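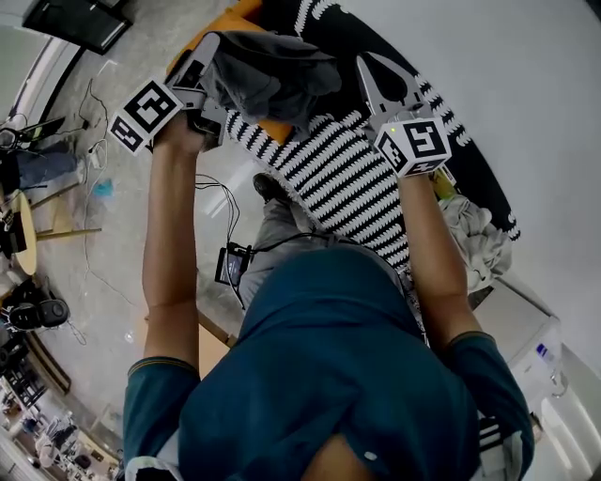

Undum Loaf Notes

A small collection of home baking records, version 2

Last changed: 10 December 2020

What it is

Undum Loaf Notes is a table of 325 baking records, written by home bakers after they made a yeast bread in their own kitchen. Each record says what went into the dough, how long it rested, how it was baked, and what the baker thought about the loaf when it was cut. The name comes from the baking group where the notes started. We had a paper notebook first, and after it became too full and too sticky to read, I typed it into a spreadsheet.

I put it online for people who want to look at how ordinary recipes behave in ordinary kitchens. It is not a recipe book. Some of the loaves in it were bad, and I kept them on purpose.

Files

loaves.csv -- the main table, one row for each loaf
flours.csv -- short names of the flours and what they mean
remarks.txt -- the free comments, with the loaf number before each comment
changes.txt -- what was corrected and when

All files are saved as UTF-8. The separator is a semicolon, not a comma. Many of the bakers write decimals with a comma and I did not want to change what they wrote in the comments. In the number columns the decimal sign is always a point.

Columns in loaves.csv

loaf_id: a number, never used twice. Some numbers are missing where a record was taken out.

flour_main: the short name of the flour used most. See flours.csv.

flour_total_g: all flour together, in grams. This includes the flour inside the starter, if the baker told us how the starter was mixed. If not, the column starter_known says "no" and you should be careful with the water percentage.

water_total_g: the same for water. Milk is counted in a separate column, milk_g, and it is not added here.

salt_g: in grams. Empty means that the baker did not write it down. Zero means a loaf without salt, and there are a few of those.

leaven: fresh yeast, dry yeast, sourdough, or mixed.

first_rest_min and second_rest_min: minutes. When the dough was in the refrigerator during the night, the time is given from the moment it went in to the moment it came out, and the column cold says "yes".

room_c: the temperature of the kitchen in degrees Celsius. Filled only for bakers with a thermometer in the room. Please do not guess the others from the season.

oven_c: what the oven knob said. Ovens lie, and I have no way to correct it.

vessel: pot, tin, stone or tray.

crumb: a word chosen by the baker from this list: tight, even, open, gummy.

again: "yes" if the baker would make the same loaf again.

How the records were collected

The first part was made by the Undum group itself. We meet in Virkach during the winter and bake the same dough at home between the meetings, then we bring the loaves and compare. Our base dough has 700 grams of wheat flour, and this is why you will see that number again and again in flour_total_g. It gives one big loaf for a family, or two small ones in tins.

The second part came by a paper form that we left on the counter at Vieira, the flour shop near our meeting room. These records are more mixed. There is more rye, more spelt, and more use of a cast iron pot. The form was also shorter in the beginning, so the columns room_c and second_rest_min are often empty for these loaves.

I typed all the paper forms by myself. After that, another baker in the group read the typed rows next to the paper and marked the differences. Most mistakes were in the salt column, where a 1 in handwriting can look very much like a 7.

Cleaning

Units were converted with Roltis, a small script that I keep in the same folder. It changes cups, spoons and "glasses" to grams. A cup of flour is a difficult thing. One baker fills it by pressing and another by sprinkling, and the difference in the dough is large. For this reason every converted value has a mark in the column converted, and if you want only weighed ingredients, take the rows where this column is empty.

I removed records when the total flour was missing, when it was clearly a cake and not a bread, and when two forms described the same loaf. I did not remove strange values if the baker confirmed them. The loaf with 900 grams of water is real; it was a very large batch for a birthday, baked in four tins.

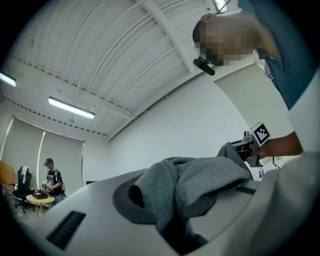

A reader of version 1 wrote to me that the water numbers for rye looked too high, and asked if I had counted the water of the starter two times. The same message said that a rye loaf at 91 percent water would be "more a porridge than a dough" if it had no tin around it.

I checked this. For wheat loaves the sum was right. For four of the rye loaves the reader was correct, the starter water was really counted two times, and these rows are fixed in version 2. The loaf at 91 percent stayed as it is. It was baked in a tin, the baker weighed everything, and in the comment there is a clear warning not to try shaping it by hand. High water is normal for this type of rye, and the dough is spread into the tin with a wet spoon.

If you used version 1 for anything with rye, please download the table again.

What you can use it for

The table is good for simple questions. For example, how long do people let a dough rest with fresh yeast compared to dry yeast, or what amount of salt do they put for the same flour. Two teachers of home cooking have used it for an exercise where the pupils calculate baker's percentages, and it worked well, they told me, after the pupils understood that flour is always one hundred.

It is also useful if you want to compare your own loaf with similar ones. Sort by flour_main and then by water, find the rows near to yours, and read the comments. I think that the comments are the best part of the collection.

What it is not good for

Please do not use it to say which method is the best. The column again depends much on the person.
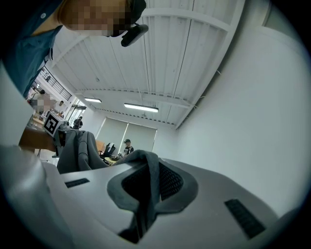 Some bakers write "yes" for almost every loaf, and others wrote "no" for a bread that all of us ate with pleasure at the meeting. The column crumb has the same problem in a smaller form. What is "open" for a person who bakes sandwich bread can be "even" for a person who bakes with sourdough, and we did not give example photos on the first forms.

There is also very little about summer. We do not meet in July, many people do not want the oven on, and the few records from warm kitchens come mostly from the same baker. If you want to study fast rising in hot weather, this collection will not help you much.

Gluten-free breads are not included. I would like to have them, but they need other columns (for psyllium, for eggs, for the type of starch) and I have no experience to design these columns well.

Privacy

Names and addresses from the paper forms were not typed. Each baker has a letter code in the column baker, so you can see which loaves come from the same kitchen. Comments that mentioned family members by name were shortened.

License and thanks

You may copy, change and share the files, also for paid work, if you mention Undum Loaf Notes as the source. The comments may be quoted, but please quote them complete and do not correct the spelling.

Thank you to the Vieira shop for the place on the counter and for the pencils.

Corrections

Write to the address in changes.txt and give the loaf_id and the column. If you have your own records in the same format, send them as a separate file and do not add them to loaves.csv. New loaf numbers are given by me when the rows are checked, normally in the quiet weeks after the last winter meeting.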